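Skunder Dream Symbol Set

A set of 1,000 short dream entries, each tagged with one main symbol and the reading the dreamer gave it. There are 121 symbols in all – animals, household objects, weather, buildings. Last updated 2021-02-15.

Where the entries come from

Most were typed in from dream diaries kept by members of the Dosusau reading circle. The older ones came from the Hattori notebooks. Spelling was corrected, nothing else.
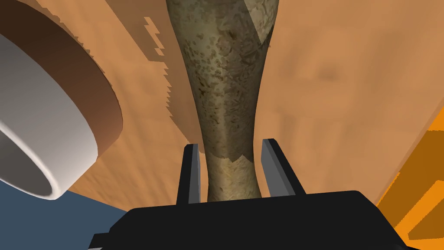
Shota Hirano wrote after the first release that "snake" and "eel" should not share a tag, as people who dream of eels almost never mention fear. They were split in May.

Fields

id, text, symbol, reading, mood. Mood is one of 19 words and may be blank. If a dream has two strong symbols, the one named first is used. 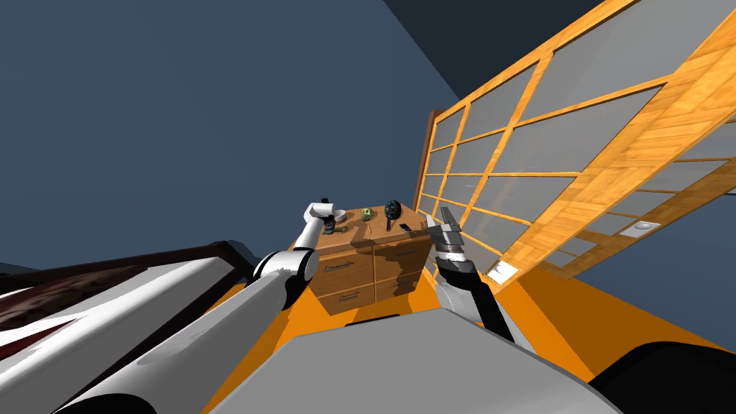 Two arms and a wooden dresser, simulated view.

Known problems

Water is overcounted. "House" covers everything from a cellar to a hotel, and the Clovano list, which we used for tag names, has no better word. Readings disagree a lot – a lost tooth is money in one entry and a wedding in the next.
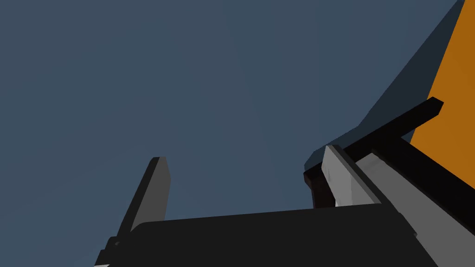
Gripper against slate blue, seen from below.

Files

entries.csv, symbols.csv and moods.txt. All 3 are UTF-8. 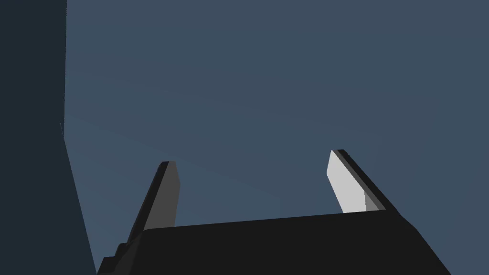 Gripper with a stepped ledge at lower left.

Use

Free for study and teaching. Please don't use the readings as health advice. Send corrections with the entry id.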